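Ticket: Right gripper stalls near full close, follower arm drops torque
Project: Gutine (student capstone, cable duct handling)
Opened by: Halyna Lysenko
Assigned to: Volodymyr Tymoshchuk
Opened: December 2021
Priority: high
Status: resolved, monitoring

Summary

Right follower closes normally on thin parts. On anything thicker than a pencil the gripper servo stalls, reports overload and drops torque after a few seconds. The arm above it stays powered. Left follower runs the same task file with no fault. The team loses the episode each time and has to home both arms before recording again.

Steps to reproduce

1. Power on both followers and both leaders. Wait for the servo LEDs to go green.
2. Load the Pivov task file, default gains.
3. Close the right gripper on a test block and hold.
4. Watch the gripper current in the Jidero log viewer.

Current climbs to the limit and stays there. The overload flag follows after 6 seconds of holding.

Comment – Volodymyr Tymoshchuk

Check cabling first. A gripper lead pulled tight at the wrist will give you the same flag. Move the arm through its full range by hand with torque off and look for any point where the cable loses its slack. Then swap the gripper servo leads left to right at the hub and see whether the fault follows the lead.

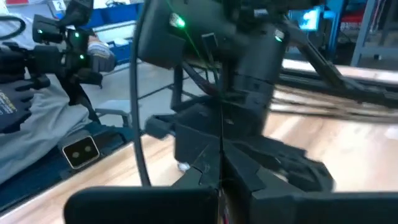
Also send me the close position from the calibration file for both sides. The leader trigger is mapped to that value, so if it is set past the point where the pads touch, the servo will keep pushing for as long as the student holds the trigger.

Comment – Halyna Lysenko

Slack is fine through the full range. Swapped leads, fault stays on the right. Close position on the right is 2,210. The left is 300 counts short of that. We recalibrated the right side after the pads were changed, and I think the value was saved with the gripper squeezed shut by hand.

Comment – Volodymyr Tymoshchuk

That would do it. Redo the right side with the pads just touching and no force on them. Lower the gripper current limit one step while you test – you can put it back later. Do not edit the number in the file directly, the Kravets driver keeps its own copy and will overwrite yours on restart.

Verification procedure

1. Torque off, bring the right pads together until they meet, save.
2. Restart the driver and read the value back.
3. Repeat the block test, holding for 2 minutes.
4. Run the duct task with both arms. Start with the grippers above the duct and go down slowly.

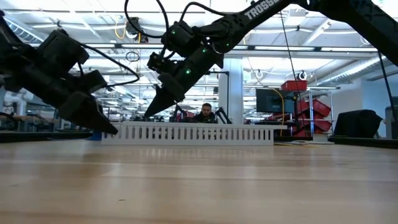 Result – Halyna Lysenko

New close value survived the restart. Block test passed, no overload flag. Duct task completed on both arms with the lower current limit. With the old limit restored it also completed, but the right current is still slightly higher than the left at full close. We are leaving the lower limit in place for the class demo.

Open items

Calibration sheet needs a line about not squeezing the pads during save. Volodymyr to compare right and left gripper current again in February, after the next pad change.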